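About us

Mabuza is a small company which sets up, looks after and repairs one kind of machine: the bag handling cell. We are in the old dairy building in Pernwood, on the side of the river, second door after the loading ramp. If you are coming with a truck please use the ramp, and not the front door, where there are three steps.

Our customers are packing rooms, small food importers, laundries and mail order shops. They have a robot arm with a two-finger gripper, and the arm must pick up plastic bags and put them in a tray or a carton. When the cell is new it works well. After some months it begins to drop bags, or to hold two bags when it should hold one, and then somebody calls us.

How we started

The company was founded by Fatima Xaba, who worked before as a maintenance technician for a packaging plant. In her plant there was one arm for boxes and one arm for bags. The arm for boxes needed her help maybe twice in a year. The arm for bags needed it every week. She began to write in a notebook what was wrong each time, and what she changed. When the notebook had 218 entries she noticed that most of them were the same few faults, and that the manual of the machine did not speak about them.

She left the plant in October and rented one half of our present room. The first customer was her old employer. The second was Ravham, a wholesale grocer, and they are still with us. The name Mabuza was on the door before we came and we asked the owner of the building if we could keep it. He agreed, and so we saved the money for a sign.

Today we look after cells at customers in the whole valley, and we have also a bench cell of our own, cell 331, on which we try everything before we do it at a customer. Most of this page is about cell 331, because it is the best way to explain what we do all day.

Cell 331

The number has no deep meaning. It was the number of the crate in which the arm arrived, and it was painted on the side in such a strong paint that we did not succeed to remove it.

The cell has one arm, one gripper with two fingers, and a small camera at the wrist which looks forward over the fingers. We took out the original fingers in the first week. They were made for hard parts, with a sharp edge at the tip, and a sharp edge is the enemy of thin film. The fingers we use now have a rounded edge and a soft pad of 2 mm. We make them ourselves, and we sell them under the name Bustex. There is only one size. Several customers have asked for a longer one and we are thinking about it.

When we set up a cell, for ourselves or for a customer, we follow always the same order. First the arm is switched off and locked, and the person who works on it keeps the key in the pocket. Then we clean the fingers with a dry cloth, and after that with a cloth with a little alcohol. We look at the pads from the side, with a lamp, to see if they are worn more on one end. If they are, we change both of them, never only one. A new pad against an old pad closes crooked, and the bag will slide out on the side of the old one.

After this comes the closing force. With boxes you can be generous. With bags you must begin too low and go up in small steps until the bag stays in the fingers through the full movement, including the stop at the end. We write down the value where it first holds, and we set the cell a little higher than this value. We do not set it much higher. Many operators think that more force is more safe, but a hard grip makes a fold in the film, the fold becomes a tear, and then there is rice in the gripper. We have cleaned rice out of grippers many times. Lentils are worse.

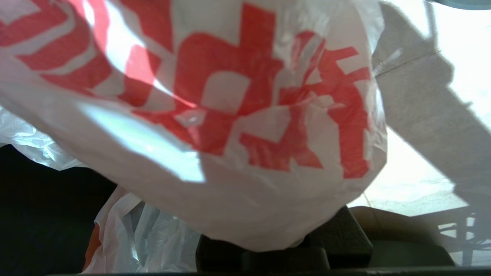 The camera is the third part of the work and it takes the most patience. Plastic film shines. When the light comes from one side, a part of the bag becomes white for the camera, and the print on it can almost disappear. The program then believes that the bag ends where the shine begins, and the fingers close in the wrong place. Customers often ask us for a better camera. Usually we begin with the lamp and the window. We move the lamp, or we hang a cloth, or we turn the table by a quarter, and we make the test again at different hours. A cell which is good at eight in the morning can be quite bad at three in the afternoon, when the sun has come to the other side of the building.

We also take care of how the bag hangs. A full bag becomes round at the bottom, and this round part comes close to the fingers and covers what the camera should see. For this reason we teach the arm to come from more than one direction. If the first direction is blocked, it goes back and tries the second. It is slower, and we tell this to the customer before we begin, so there is no surprise later.

Crumpled bags are a chapter for themselves. An empty bag that lies beside a full one is light, it moves with the air, and it likes to stick to the pads when the weather is dry. We keep many kinds of bags at the bench for this, with print and without print, thick and very thin, and we do not fold them nicely before a test. In the packing room nobody has time to fold them either.

Looking after the cell

For each cell we leave a card on the wall. The daily part is for the operator and it has four lines:

Wipe both fingers.
Look for film between the finger and the block behind it.
Wipe the glass of the camera with the soft cloth, not with the sleeve.
Run the empty movement one time and listen.

The last line is the one which people forget. A gripper that needs grease makes a dry sound at the end of the closing. When you have heard it once you will know it always. Please do not put grease by yourself, at least not without calling us, because it goes on the pads and then nothing holds anymore.

The monthly part is ours. We check the screws of the fingers, the cable at the wrist, the wear of the pads and the position of the camera. The cable deserves special attention. It bends at each pick, in the same place, and it breaks from the inside, so from the outside it looks healthy. In cell 331 we changed it one time after a fault that came and went for many days. We had suspected the program, then the power supply, and then again the program. Fatima has written this story in the notebook with a red pen. Now on each visit we bend the cable slowly by hand while one colleague watches the signal on the screen.

Repairs

If your cell has stopped, please write down three things before you touch it: what the arm was doing, what is in the gripper, and what the screen says. A photo of the screen is also fine. Then call us. We keep 929 spare parts on the shelves, most of them very small, and the common ones we can bring the same day. We repair in your room when it is possible. If the gripper has to travel to Pernwood we lend you another one for this time, and we set it up before we leave.

We do not repair arms which have had a collision with a forklift. We have tried it.

Training

Two times in the year we open the workshop for operators of our customers. The group is small, and each person sets the closing force on cell 331 from the beginning, with real bags, until it holds. It takes the full morning. Lunch is with us and the coffee is better than it was last year. Ravham sends always its new people, and they usually bring some difficult bags from their store for us to try.

Visit and contact

The workshop is open from 7:30 in the morning until 4 in the afternoon. Between noon and 12:45 we eat, and the telephone is answered by the machine. If you would like to see the cell working with your own bags, bring at least ten of each kind, filled as you fill them normally, and tell us one day before so that the bench is free. Ring the bell two times, it is not loud.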